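How Do You Choose a Hand for a Robot?

Written by Nidia Ayala for young readers – 2024-10-14
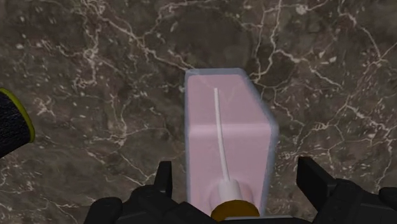 Two fingers or a suction cup?

When you want to pick up a bottle, you do not think about your hand. Your fingers open, they close, and the bottle comes up. A robot needs more help. People must choose a hand for it, and the hand of a robot is called a gripper.

At the Floltham workshop, Chukwuemeka Ajayi compares grippers. He wants to know which one is best for picking up the things we keep in a bathroom or a kitchen. Many of these things have a difficult shape. Look at the pink box in the picture. It has flat sides, so two black fingers can go one on the left and one on the right. But there is also a thin white tube with a rounded end, and a golden-yellow ring. Together they look like the pump of a soap bottle. Should the fingers hold the flat part or the round part? A good gripper must be ready for both.

Practice inside a computer

The marble in the picture was never cut from a mountain. A computer has drawn it, and it has drawn the gripper too. We call this a simulation. It is a little like a video game, but the computer also calculates how heavy things are and how much they slip.

In a simulation nothing can break. If the robot drops a box, you press a key and the box is back in its place. Chukwuemeka can change the color of the table, or move the camera, and then start again. For each gripper he lets the computer make 300 tries.

The two hands in the test

The first hand is named Bravard. It has two fingers, like when you pinch something with your thumb and your pointing finger. It can hold boxes well, but it must arrive at the correct angle. If it comes too much from one side, it pushes the box away.

The second hand is named Aseck. It has no fingers – only a soft cup which sucks the air, as when you put a drinking straw on a piece of paper and breathe in. It likes flat and smooth places. A thin tube is hard for it, because the air comes in at the sides.

What did the numbers say?

With flat boxes, Aseck dropped fewer things. With pumps and tubes, Bravard was better. So Chukwuemeka did not choose only one winner. He wrote both results in his notebook, and in November he will repeat the test with real grippers and 100 tries for each one.

Try it at home

Take a small box and an empty soap bottle with a pump. Pick them up with only two fingers. Now turn your hand a little and try again. Where is the best place to hold each one? Draw it, and show with two arrows where your fingers were.

545 shares
12 comments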